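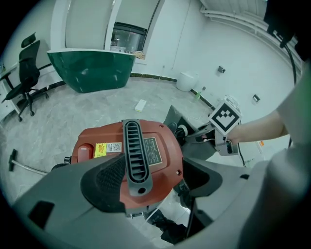
Vent strip and spec plate on the red housing.

Print this page | E-mail this to a friend

How I Clean Out a Dusty Shop Tool (and Keep It Clean)

Sun 22 October

I let my tools get filthy. There, I said it. I spent most of the summer building shelves in my garage in Drernthorpe, and by the time I was done, everything I own had a coat of fine pale dust on it, including the stuff I never even plugged in. My old shop vac sounded like it was chewing gravel! So I finally sat down and worked out a cleaning routine I can stand to do, and it takes me one evening for the whole bench.

What you'll need

A soft paintbrush (a cheap 2 inch one is great), an old toothbrush, a few cotton rags, a bowl of warm water with a squirt of dish soap, wooden toothpicks, and a dust mask. I use the Dolico masks from the hardware store but any decent one will do. Please wear it. I skipped it the first time and sneezed until bedtime.

Step 1: Unplug it

Pull the plug or take the battery out, and put the battery on a different table. Then let the tool sit until it's cool.

Step 2: Go outside and brush

Start with the dry brush and leave the rag alone for now. If you wipe first you make paste, and paste in a vent is miserable to get out (ask me how I know). Hold the tool so the vents face the ground and brush along the slats in short strokes, so the dust drops out and doesn't get pushed in. Then turn it a little and go again. I do this 4 times on the really bad ones.

Packed dust between slats comes loose with a toothpick. Drag it lightly along the gap and don't poke it deep inside, you don't want half a toothpick living in your motor.

About compressed air: I used to blast everything. Now I only use short puffs from a good distance, after brushing, with safety glasses on.

Step 3: Wipe the outside

Dip a rag in the soapy water and wring it out until you're sure it's too dry, then wring it again. Wipe the housing, keep clear of the vents and switches, and go over it with a dry rag. The toothbrush is for seams and knobs.

Go easy on labels and rating plates. I scrubbed the numbers clean off my Wirkotura sander and then had to guess when I needed a belt for it. These days I write the model and serial number in a notebook before I start.

Step 4: Look at the cord

Run the whole cord through a dry rag and look for nicks, especially close to the plug. If you find one, stop using the tool until it's been fixed.

Step 5: Let it dry

Leave it overnight somewhere warm. I know, I'm impatient too.

How often?

I do a quick brush after any messy day and the full routine every 7 weeks or so while I'm building a lot. In winter I hardly bother. An old bedsheet over the bench helps more than I expected, and it's free.

Next month I'm tackling the drill press, which has grease AND dust, so wish me luck.

Print this page | E-mail this to a friend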